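Open house at Venonthorpe: two hours with the lunch box people

I have wanted to get inside the Zoltton building for ages, and on 1/6/22 I finally got my chance! They make food storage boxes, the clip-lid kind, and once a year they let the public wander through the Venonthorpe office and ask whatever they like. I went with my neighbor Genalyn Aquino, who owns more plastic containers than anyone I know and still can't find a lid when she needs one.

We signed in downstairs (visitor badge number 205, if you're wondering) and got taken up by Milagros Macapagal from the product side. She warned us there wouldn't be any big molding machines. Those are all over in Treltance, and you have to book separately for that tour. What you get here is the part where people sit down and argue over how a lid should close, and I loved it.

It's a regular working office. White floor, long run of desks piled with monitors and gear, mesh-backed chairs, a nice big leafy plant. Somebody was sitting over by the desks while we were there. I had pictured lab coats and goggles, so this was a bit of a surprise, but a pleasant one. 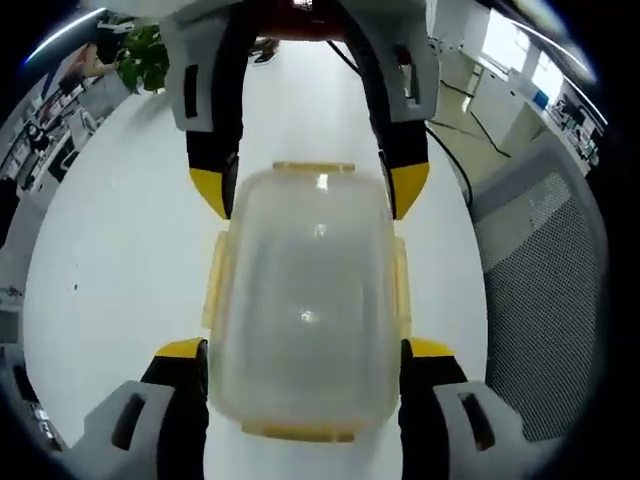

Anyway, clips. Milagros told us most of the complaint letters they get are about the tabs, either too stiff for kids or so easy that soup ends up in a backpack. I asked which way they lean and she said stiff, always stiff, and she'd take the angry parents over the angry commuters. Genalyn wanted to know why her boxes go cloudy in the dishwasher and got a very long answer about water hardness, most of which went over my head. She took notes on the back of the parking slip.

We also met Kenneth Dizon, who looks after the lids. He let us try an older clip from a discontinued line and I broke a fingernail on it, so I can see why they dropped it. He says they open and close a new design 2,000 times before anyone signs off on it.

Coffee was free, cookies were gone by the time we got there. Parking is the real headache. The lot fills up early, so take the 529 bus from Sison and walk the last two blocks.

The Treltance tour runs in September and Genalyn has already put our names down.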